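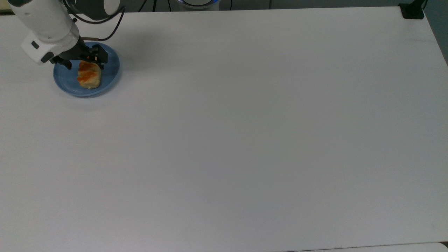
Page 3 of 19

Nosness Community Bakery and Kitchen
Progress report to the Kellen Fund
Reporting period ending 31 October
Submitted 5th November by Ansel Nakamura, Project Manager

1. Purpose of this section

This section sets out progress against the objectives agreed in the grant letter. Financial tables are given in Annex A and the training records in Annex B. Matters on which the Fund's agreement is requested are collected in section 7.

2. Premises

The lease on the former chapel hall at Nosness was signed in the first quarter of the grant year, six weeks later than planned. The delay arose from a question over the right of way across the rear yard, which the landlord's solicitors have now settled in writing. Internal works were completed within the agreed sum, apart from the replacement of the extraction hood, for which a separate quotation had to be obtained after the original supplier withdrew.

The hall has passed its fire safety inspection. The environmental health visit resulted in two minor recommendations, one concerning the labelling of dry stores and the other the height of the hand basin in the preparation area. The first was dealt with on the same day. The basin will be moved when the plumber returns to fit the second water heater.

3. Training programme

The grant letter set a target of 300 training places over the full year. At the close of the reporting period 253 had been taken up. Places on the introductory bread course have been filled in every intake, and a waiting list is now kept. Take-up of the pastry course was slower during the summer and recovered once evening sessions were introduced.

The food hygiene course continues to present difficulty. Attendance at the first session is good, but a number of learners do not return for the assessment. Conversations with those who left early suggest that the length of the written paper is the main obstacle. The course tutor, Esben Lauritsen, has therefore divided the assessment into two shorter sittings, and the first group to be assessed in this way will finish before the end of the grant year. Results will be given in the final report.

Of those who completed a course, 19 have gone on to paid work in catering or food retail. This figure rests on replies to a follow-up letter and should be read with care, as many letters were not answered. We intend to telephone non-respondents in the coming quarter.

4. Supply and production

Flour is bought from Hafstein Mill under an annual agreement at a fixed price. The agreement has protected the project from two increases in the general market price, but it expires in the spring and the mill has indicated that the same terms will not be offered. Quotations from other suppliers are being sought.

The bakery supplies bread and pastries to the lunch club, the primary school breakfast table and the Saturday counter. Income from the counter has been slightly above forecast. Income from outside orders has been below it, chiefly through the loss of one regular customer whose café closed. Unsold goods are passed to the lunch club at the end of the day and are recorded at cost.

The Deltivine ordering system was brought into use in October. Orders had previously been kept in a paper book, and a small number were missed each month. Staff have found the system straightforward, although the printed delivery sheet does not yet show dietary notes and these are being added by hand. The supplier has undertaken to correct this without charge.

5. Staffing

The post of assistant baker was vacant for much of the summer and has now been filled on a part-time basis. The resulting underspend on salaries is shown in Annex A. The second driver's post remains unfilled, and deliveries to the outlying villages are being combined into one morning run as a temporary measure.

6. Risks

The risk register was reviewed at the end of the period. Energy costs remain the highest-rated risk. The present tariff ends in the spring, at nearly the same time as the flour agreement, and the budget for next year has been drawn up on a cautious basis for both. The risk relating to the lease has been closed.

7. Matters for agreement

The Fund is asked to agree to the following.

Transfer of the salary underspend to the equipment heading, to meet the cost of the extraction hood.

Extension of the date for the final hygiene course results by one month.

A revised timetable for the second water heater, as set out in Annex C.

A reply before the next payment date would allow the plumber's booking to be confirmed.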